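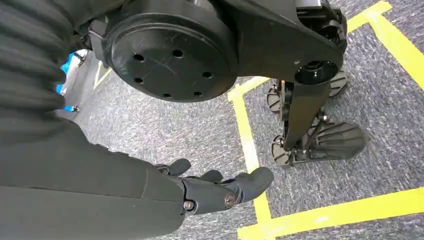
7 Marking tape: floor and table tops

Marking tape in the Lelach room sets the limits of each working area on the floor and on the tables. It is laid before the furniture is levelled and checked each time the furniture is moved. On the carpet the tape is a single yellow line. The line is the boundary itself, and measurements given in this section are taken from its inner edge unless the step says otherwise. Table tops are marked in the same colour family, in a wider tape, and are dealt with in 7.3.

7.1 Materials

- Floor tape, yellow, carpet grade (Odby or equal)
- Table tape, mustard yellow, 71 mm wide
- Clear tape for temporary holding only
- Steel rule and tape measure
- Chalk line
- Hand roller
- Lint-free cloths
- Surface cleaner, alcohol based
- Plastic scraper

Floor tape and table tape are not interchangeable. Floor tape leaves a heavy residue on metal. Table tape will not hold on carpet for longer than a day or two.

CAUTION: Do not use a metal blade on the table tops. A scratch in the brushed finish cannot be polished out on site.

7.2 Laying the floor line

1. Vacuum the strip of carpet where the line will run, first along the pile and then against it.

2. Snap the chalk line. Keep a clear distance of 500 mm between the line and the nearest table leg.

3. Unroll the floor tape loosely above the chalk mark. Do not stretch it. Stretched tape creeps back and lifts at the ends.

4. Fix one end with the palm of the hand, lay the tape along the mark and fix the other end.

5. Work along the tape with the hand roller from the centre outwards. Go over it a second time with more pressure.

6. Cut the ends square. At corners, butt the two pieces together. Do not overlap them.

7. Leave the line for one hour before anything is stood on it.

NOTE: Where the line crosses a carpet tile joint, the joint must be flat first. A raised joint should be reported to Chaiwat Khunthong and the tape left off that tile until it has been reset.

Chalk that shows beside the tape may be vacuumed off. Do not wash it.

Search this manual Enter a word or part number Go

7.3 Marking the table tops

The table tops are brushed metal and reflect the ceiling lights. Faint dirt is difficult to see from directly above, so inspect the surface from a low angle at the end of the table.

1. Clear the table. Move any cables to the desk behind it.

2. Wipe the whole top with cleaner, working with the grain. Wipe again with a dry cloth.

3. Measure and mark the far side of the rectangle first. On the Stodow table the far side is 1,675 mm long, measured between outer edges of the tape.

4. Lay the far side in one piece.

5. Set out the left and right sides from the ends of the far side. Check both corners before pressing the tape down.

6. Press down with the hand roller. Do not use a fingernail or the edge of the rule, as either will mark the tape.

7. If the rectangle has to be held in position while it is checked, use clear tape across the outside only. Remove the clear tape when the check is finished.

CAUTION: Alcohol cleaner must be dry before tape is laid. Keep the bottle closed and away from power supplies.

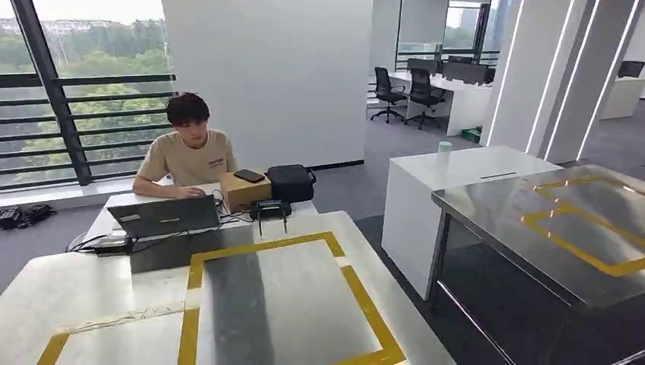 Page last changed: June 30, 2025 (P. Wannasri)

7.4 Desk and table positions

The white desk is butted up against the table with the marked rectangle. The join is kept closed so that small parts do not fall between the two. A second metal-topped table stands to the right and carries its own outlines, which share edges with one another and must be set out as a group.

1. Place the marked table first and level it.

2. Bring the desk up to the table by hand. Do not push the desk with equipment on it.

3. Check that the desk has not shifted the table. Measure again from the floor line if there is any doubt.

4. Place the second table and level it separately.

5. Place the laptop on the desk with the back of the lid towards the marked table. The user sits on the opposite side.

6. Stand the device with the two antennas on the desk at the table side. Cables between it and the laptop stay on the desk and are not to be led across the taped area.

7. Put adapters at the end of the desk. Cables that go over the edge should hang without strain on the plug.

NOTE: Boxes and carrying cases may be kept on the desk while the room is in use. They are not to be put down inside a taped outline, including for short periods.

7.5 Inspection

Inspect the tape at the start of each session. Look for lifted ends, wrinkles, breaks in the line and residue beside it.

Pale sections in a yellow line. On the marked table, the rectangle has a short pale, translucent section near the upper right corner and a similar one on the left side, as seen from the side opposite the desk. Treat the boundary as running straight through these sections. When the line is next renewed, lay yellow tape over the full length.

Wrinkled clear tape. The strip to the left of the main rectangle is wrinkled and should be taken off at the next inspection. Pull it back on itself at a low angle, holding the yellow tape down with the other hand.

Lifted ends. Cut the lifted part away square and patch with new tape. Pressing the old end back down is not a repair.

Residue. Soften with cleaner for one minute and lift with the plastic scraper. Repeat if needed.

7.6 Renewing a line

Floor lines are renewed every May, or sooner if the edge has frayed. Table lines are renewed when any one side has been patched more than twice.

1. Measure the existing outline and write the figures in the room book before removing anything.

2. Remove the old tape slowly, one side at a time.

3. Clean as in 7.3, step 2.

4. Lay the new tape to the recorded figures.

5. Have the new outline checked by a second person and initialled in the room book.

Tape stock is held by Surachet Nakpan in the Petchrat store. Part rolls go back to the store in a closed bag. Changes to the dimensions in this section are agreed with Syahrul Krishnan before any tape is lifted.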